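Work and Automation, Week 2 – Who Clears the Table?

Stuletti runs 60 rooms and wants the clearing shifts covered by machine. Before anyone is retrained, the job gets rehearsed in simulation, where breakages are cheap and no one files a form.
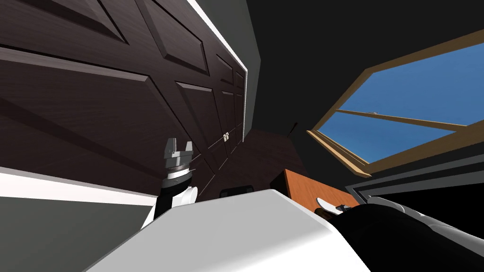 Aba Eshun: my shift got shorter and my list of things to check got longer, so which one is the saving?

Keep her question for Tuesday. The vendor, Ernlow, bills by the task. A bowl is one task.

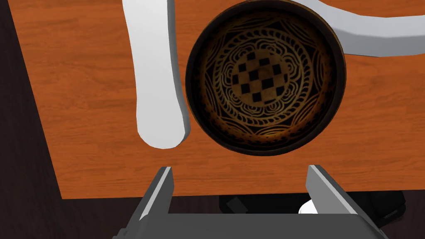
Source: Ernlow, course reader

Staff used to pick up the bowl and think about lunch. Now they supervise the picking up, at the same pay grade. Read Essien, chapter 2.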